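Item 4. Sustaneo handheld gripper kit

Ms. Casado reported on the trial of the kit at Morside. Staff have recorded 340 garment-handling sessions, mostly coats and padded jackets.

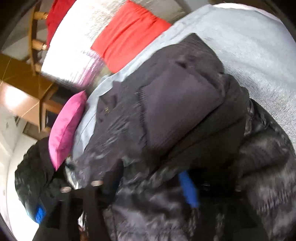
Mr. Dahlgren asked whether the quoted price of 2,279 per kit included spare fingers. Ms. Casado will confirm with the supplier by Friday.

Resolved: to extend the trial by 30 days and defer purchase. Mr. Bech abstained.

The meeting closed at 4:40 p.m.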